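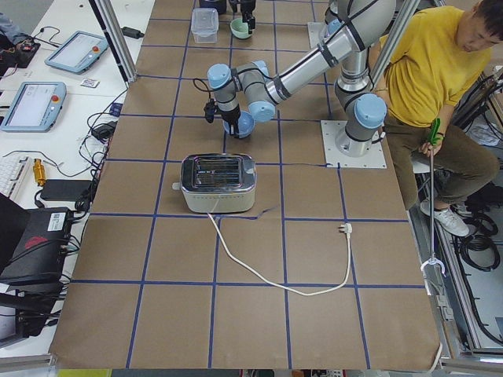
# Kondwood brings back its oat cleansing balm, and adds a smaller tin

10/07/2021

If you were one of the people who wrote to Kondwood last winter asking what on earth had happened to the oat cleansing balm, there is good news for your bathroom shelf. The balm is back in the Birkdale shop as of this morning, and it has come home with a little sibling -- a travel tin that fits in a coat pocket and should last most of us through a long weekend, or a short one if you wear a lot of mascara.

For anyone who missed it the first time, the balm is a solid cleanser that you scoop out with your fingers and rub over a dry face. It melts into an oil, takes off makeup and sunscreen, and rinses away milky once you add warm water. The original was taken off sale in February when the supplier of the oat oil in Skindulbridge closed its press for repairs, and what was meant to be a pause of a few weeks stretched on and on. Kondwood tried two other oils in the meantime and didn't care for either of them (one smelled like a wet barn, we were told, and the other left a film on the skin that took a second wash to shift).

The press is running again, so the oil is the same as before. The rest of the recipe has been changed a little. The lavender is gone, which will please those of you with touchy skin and disappoint the ones who liked to sniff the lid, and there is a bit more beeswax so that the balm holds its shape in hot weather. Kondwood says the new version is firmer when you first open it and may need a moment in the palm of your hand to soften. We tried a tester at the counter and found it pleasant stuff, a touch slower to melt than we remembered, but very comfortable afterward, with none of that tight feeling around the nose.

The first batch is 3000 tins, split evenly between the full size and the travel size. There were over 40 names on the waiting list at the Birkdale shop alone, and those folks have had their tins put aside behind the register until the end of the month. If your name is on the list and you have changed your mind, a quick call to the shop would be a kindness to whoever is next in line. Everybody else can buy up to four tins per visit, in any mix of the two sizes.

The shop in Wuisan will get its share next week, once the shelves there have been moved back after painting. Online orders open at the same time, and the travel tin will be sold there singly or in pairs. The muslin cloths that used to come free with the balm are now sold separately, though the shop will still tuck one in if you bring back an empty tin from the old batch, clean and with its lid. Dented ones are fine!

A matching night cream is in the works as well, also with the Skindulbridge oil, and testers are expected at both counters before the holidays. Kondwood hasn't settled on a scent for it yet and has left a suggestion box by the door in Birkdale -- unscented was well in the lead when we stopped by.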